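# cloken-reviews

Data card, last revised 13 October 2022. Read this before you quote any figure from it.

Cloken is a set of short guest reviews of small hotels and guest houses in Stinenia and Rarnia, typed up from paper comment cards. It was put together to test a claim made by the booking firm Ehlers, that guests who complain about bathrooms give lower marks overall. I doubted the claim when I started and I still doubt it, though this set is too thin to sink it.

## What's in it

- `cards.csv`: 200 cards, one per row
- `codes.csv`: the complaint codes and what I took them to mean
- `notes.txt`: my scribbles on cards I could hardly read

Columns in `cards.csv`:

| column | meaning |
|---|---|
| `region` | Stinenia or Rarnia |
| `mark` | overall mark, 1 to 4 |
| `code` | main complaint, blank if none |
| `text` | what the guest wrote, spelling left alone |

## Where it falls short

The cards were handed over by the hotels. I have no way of knowing what they threw out first, and I would be surprised if the worst ones survived. Treat any average as flattering.

The mark only goes up to 4. Ehlers uses a longer scale on its own site and has never explained how it lines the two up, so please don't do it for them.

Coding was done by 2 readers, one for each region. That was a mistake. Any gap between Stinenia and Rarnia may just be a gap between the readers, and we didn't swap piles to check.

"Bathroom" as a code is far too wide. It takes in cold water, thin towels, a noisy fan and one long grumble about the price of soap. The Ehlers report lumps all of these together as well, then talks about "bathroom quality" as though it were one thing. A guest who can't get hot water and a guest who dislikes the tiles have very little in common.

Most cards were filled in during May. Don't use them to say anything about winter.

## What you may do with it

Copy it, change it, pass it on. If you publish a chart, print the number of cards behind each bar. Some of those numbers are tiny, and a chart that hides them isn't worth much.

Please don't use the set to rank hotels. Names have been taken out, but a few cards mention a view or a street and it would be easy enough to guess.

## Changes

- Second version: fixed 2 rows where the mark and the code had traded places
- First version: everything else, including those errors

## Still open

Splitting the bathroom code comes first. I'd start with water, fittings and cleanliness, and leave looks as a code of its own. 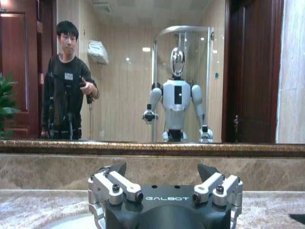

After that, both readers should go through the whole pile again without seeing each other's codes. Until that's done I wouldn't put any weight on the difference between the regions, whichever way it points.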